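Zwei Nachmittage pro Woche arbeitet die Robotik-AG am Projekt Plerov. Gaëtan Delaunay betreut die Gruppe seit Februar. »Greifen ist der leichte Teil«, sagt er. »Schwierig wird die Anfahrt. Steht ein Würfel schräg, muss die Drehung des Greifers stimmen, sonst kippt er weg.«

Jede Gruppe fährt 120 Versuche und protokolliert die Abbrüche. Ausgewertet wird in Blöcken zu 15. »Wer nach zehn Läufen die Parameter ändert, kann nichts mehr vergleichen.«
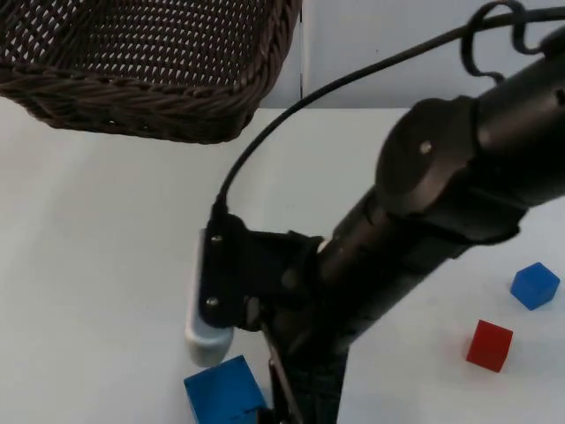
Greifer über einem blauen Würfel, rechts ein weiterer blauer und ein roter.

Als Nächstes will Delaunay die Kabelführung am Arm ändern.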